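Windar finishes desk survey and sets out changes to shared workrooms

Windar has completed the first part of its workstation survey and will begin changes to desks, power supply and storage in June. The survey covered 260 desks across four buildings. It looked at what is kept on the work surface, where mains power reaches the desk, and how much clear space is left for the keyboard, mouse and forearms.

The work was led by Annunziata Greco, who runs workplace services at Windar. Her report was circulated to floor leads last month and a shorter version is now on the noticeboards. The full version runs to 31 pages, most of it tables by building and floor.

The main finding is that desk size has little bearing on how much of a desk can be used. The largest desks in the survey, the curved type installed when the Waltik building was fitted out, had on average the same clear area as the straight desks in the Bekora annexe, although the Waltik desks are considerably deeper. The extra depth is being used as a shelf. Chargers, adapters, bottles and packaging collect at the back, against the wall, and the working area moves forward to the front edge.

"People treat the back third of a deep desk as storage," the report says. "It is beyond comfortable reach when seated, so things put there tend to stay there."

Power is the second concern. On the curved desks, the wall outlets are below desk height and behind the panel, and most users have brought a power strip up on to the surface to avoid reaching down. Once the strip is on the desk, every adapter and its spare cable ends up there as well. The report records this arrangement on more than half of the curved desks and on very few of the straight ones, which have an outlet built into the leg.

The light-wood desk below has the mouse and a square mouse pad with a sun and clouds on it towards the front, and a white power strip among the cables and chargers at the back. Bottles stand in both far corners, and a small blue and white box lies on its side near a red snack can. 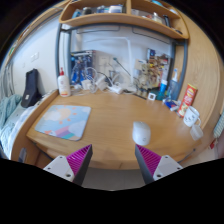

What will change

Each curved desk will be given a cable tray fixed to the underside, towards the rear. The tray is an open steel type, supplied by Wiriya, and takes one power strip of standard length with its adapters left plugged in. A single lead will run from the tray to the wall outlet. The strip should not be returned to the work surface after fitting.

One short charging lead for a phone or headset may be kept on top of the desk. It will be held by a clip at the rear edge. Users who need more than one should ask their floor lead, who can issue a second clip.

Adapters for equipment that is no longer in use will be collected in a labelled crate on each floor. Items left in the crate for four weeks will be tested and either put into stock or sent for recycling. Anything marked with a name will be returned first.

A shallow shelf will be fitted to the wall above the rear of the desk where the wall allows it. It is meant for bottles, hand gel, tissues and other small items that are used during the day but not constantly. The shelf carries a light load only and must not be used for monitors, files or plants in heavy pots.

Drinks and food

The rules on drinks have not changed. Closed bottles may be kept at the desk. Open cups should be kept away from power strips and adapters, and this will be easier to follow once the strips are in the trays. Food may be kept at the desk in a closed container. The survey noted a fair number of empty snack packs and cartons, and floor leads have asked for a second waste bin at the end of each row. These have been ordered.

Walls and personal items

Posters, prints and other items on the walls may stay. Several people asked about this when the survey was announced, and the report makes no recommendation to remove them. Where a shelf is to be fitted, anything in its path will need to be taken down on the day and can be put back above or beside it. Fitters will not remove wall items themselves. If the wall has not been cleared, the shelf will be left out and the desk moved to the end of the list.

Personal mouse pads are also unaffected. The report does advise that the pad should sit far enough from the front edge for the wrist and part of the forearm to rest on the desk. On the curved desks, this means sliding the pad back by a hand's width in most cases, which can only be done when the middle of the desk is clear.

Timetable

Fitting starts in the Waltik building, ground floor, and moves up one floor at a time. The Bekora annexe follows. Its straight desks need no trays, so the work there is limited to shelves and to replacing damaged outlets. The two remaining buildings will be done after that, and dates will be posted by the lifts.

Fitters will be on each floor from 7.30 in the morning. A tray takes about 4 minutes to fix once the desk has been cleared. The desk must be switched off and unplugged beforehand, and users are asked to do this before leaving the previous evening. Cables should be coiled loosely and left on the chair, with the power strip on top. Fitters will reconnect the strip but not the individual devices.

Items left on the desk will be placed in a box and put underneath. Windar does not accept responsibility for opened food or drink left out during the work.

Desks to be left as they are

Some desks will be passed over. These include height-adjustable desks, where a fixed lead to the wall would be pulled tight when the desk is raised, and any desk with an individual adjustment arranged through occupational health. Users of height-adjustable desks will be offered a longer lead and a flexible cable sleeve. A separate note on these will be issued when the sleeves have been tested.

Desks in the sample room are also outside the programme. They are used by different people through the day and have their own storage.

Second part of the survey

The second part will look at lighting and seating. It will use the same desk numbers, so labels on the underside of the front edge should be left in place. Where a label is missing, floor leads can request a replacement from workplace services.

Annunziata Greco has asked for comments on the trays from the first floor to be completed before the order for the remaining floors is confirmed. Comment slips will be left on each desk after fitting. They can be handed to the floor lead or put in the box at reception.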